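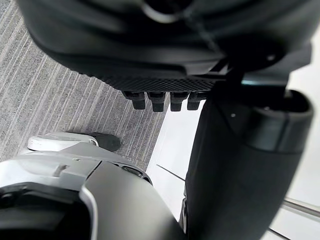
How to write a review of a TV drama while you're still in love with it

You know the feeling. The last episode has finished, it's well past midnight, the closing song is still going round your head and you want to tell everybody you've ever met to watch this thing from the beginning. That's a lovely moment to write a review, and also a dangerous one! I've been posting mine since May, and my early ones were mostly sighing, so let me share the way I go about it now.

I'll use Robles as we go along, the family drama I've just finished (21 episodes, and I'd happily have had more). It follows two cousins trying to keep their grandfather's restaurant open, with a good deal of shouting in the kitchen and one very slow love story.

Step 1. Scribble before you sleep

Don't try to write the review yet. Get a notebook and put down whatever comes, in any order, with no full sentences if you don't fancy them. My page for Robles said things like "the letter!!", "why did she get on the bus" and "his face when the lights come back on". It looks like nonsense, but those scraps are what you'll want later, when the glow has worn off a bit and you can only remember that it was all very good.

Step 2. Choose one scene and watch it again

Pick the one you keep thinking about and sit through it slowly. Who speaks first? When does the music come in? I'd have sworn the big quarrel in episode 5 was full of music, and there isn't a note of it until the door shuts. Small things like that make far better reading than "the acting was amazing", though the acting was amazing.

Step 3. Tell the story, but only the start of it

Three or four sentences will do. Say who the people are, what they want and what's in their way, then stop. My friend Trinidad Casado has a rule that you may give away anything from the first two episodes and nothing after that, and I've pinched it from her. If you simply must talk about the ending, put a clear warning on a line of its own and leave a gap after it.

Step 4. Own up to the dull bits

Every long drama has them. In Robles there's a whole business with a missing recipe book that goes on for far too long, and I said so — kindly, I hope. Readers trust your praise more when you've grumbled a little, and it doesn't mean you love the show any less.

Step 5. Say who it's for

Think of someone you know. Would your mum like it? Would your brother fall asleep? I usually write something like "save this for a rainy weekend, with tissues" or "not one to watch while hungry".

Step 6. Read it aloud, then post it

Take out half of the exclamation marks (I know, I know) and check the spelling of all the character names, particularly the ones you've only ever heard spoken. Then press the button and go and make a cup of tea. The comments can wait until you've drunk it.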